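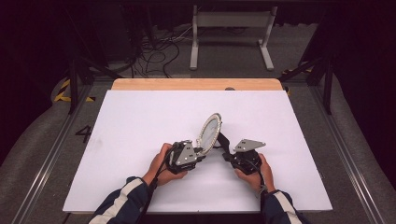
Trilwood Trail Duathlon Is Back in December, and I Can't Wait!

TRILWOOD – Well, we did it. After a year off, the Trilwood Trail Duathlon is coming back this December, and entries are open as of this morning. I've been race director since the first one, I write these releases myself at the kitchen table, and I have been itching to send this one out for months.

For anyone new to us: a duathlon is run, bike, run. No swimming, so you can leave the wetsuit in the closet (and if you've ever put your foot in the lake in December, you'll know why we never added one). Our course starts and finishes in the field behind the old Staleck mill, and you'll be on dirt for nearly all of it.

The new course

Runners who did the last edition will remember the mud. Oh boy, do I remember the mud! I lost a shoe in it marking the course and had to finish the job in one sneaker and a grocery bag. The low section by the creek is out this time. We're sending the first run up through the pines instead, which adds a climb I've already been yelled at for by my own training group. The second run is the short, flat one, so whatever is left in your legs should get you home.

The bike leg is two laps on the fire road. It's wide and fairly smooth, with one sharp left at the bottom of the big descent. Please brake before it. I went into the bushes there in the spring and I'd like to be the only one. Mountain bikes and gravel bikes are both fine. Road bikes aren't, and we do check tires at the transition area.

What you can enter

The full course is 35 kilometers from start to finish. The short course is 12, and it's a great first race if you've been hanging around the sidelines holding somebody else's jacket. Both are open to solo racers and to teams of two, where one person runs and the other rides. Teams hand over inside the transition area by swapping the ankle strap that carries the timing chip. Practice that with cold fingers, I mean it!

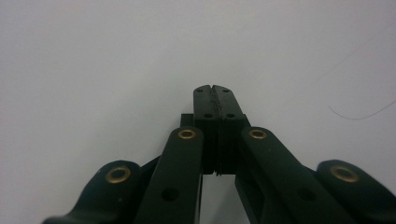 Full course racers go off at 9 a.m. and the short course follows at 9:45. Bib pickup opens at 7 and closes fifteen minutes before your start. Bring a photo ID and your helmet, and you'll get your bib, your chip and a drink ticket for afterward.

Parking and cheering

Parking is at the Yazzie farm again, where the hay wagon will run people over to the start. It's slow, and kids love it. If you're coming to watch, the best place is the top of the pine climb, where everybody is going about as fast as a shopping cart and will be very glad to hear your voice. Cowbells are welcome. Dogs are too, on a leash, away from the bike lanes.

Food and awards

Jitent, the noodle place on Mill Street, is bringing its soup truck. I had the chili broth after a training ride last winter and couldn't feel my nose for an hour, in a good way. There's a mild one as well. Awards start once the last racer is in, and we wait for the last racer, every single time. Top three men, women and teams on each course get a mug made by the Trilwood pottery class, and no two of those match.

How to enter

Sign up on our website or at the front desk of the Trilwood recreation center. Entries close at the end of November or when we fill up. You can switch courses for free until then, so if the climb starts giving you bad dreams, just send me a note.

Media and general questions: call the race office at extension 3221. Leave a message if I'm out riding, and I'll call you back the same evening.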